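Date: 23 Feb 2026
From: Farzad Nouri
Subject: Re: Vinyl wallpaper over painted plywood, seams lifting

Stefaniia Kravets wrote:

> Seams on the long wall opened again over the winter. I used the
> Zaltura premixed paste both times, 57 sq ft of wall, medium roller.
> Substrate is painted ply, satin finish. Is this the paste or
> the paint? Hamish says prime everything and start over.

Paint, most likely. Satin gives the paste very little to hold, and a premixed paste under vinyl dries slowly because moisture can only leave through the seams. The edges shrink first.

What I would do:

1. Strip back one drop only. If the paste stays on the vinyl and the paint comes up clean, adhesion to the paint has failed.
2. Sand with 120 grit, wipe down, let dry.
3. One coat of acrylic wallcovering primer. Leave it overnight.
4. Hang with heavy-duty clear paste. Book each strip for 3 minutes. Butt the seams, do not overlap.
5. Roll seams lightly after 15 minutes. Hard rolling squeezes the paste out, and you are back where you started.

Large florals need a longer allowance for pattern match. On a drop repeat I add one full repeat per strip. 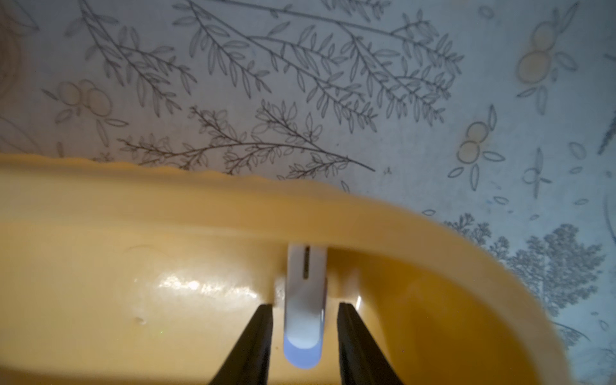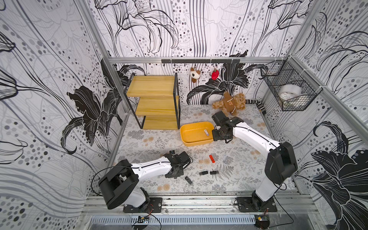
*Second photo: black, white and gray floral on the walls, fern-print mat on the floor.*

For seams that are only open at the edge, skip the above and use seam adhesive from a syringe. It holds on sound paint. It will not hold on chalky paint.

Hamish is right about priming, but I would not strip a wall that is still tight. Poonam ran the Galtmont primer over satin last June without sanding and had no lifting by the time she moved out. I would still sand.

Which primer do you have there?

Farzad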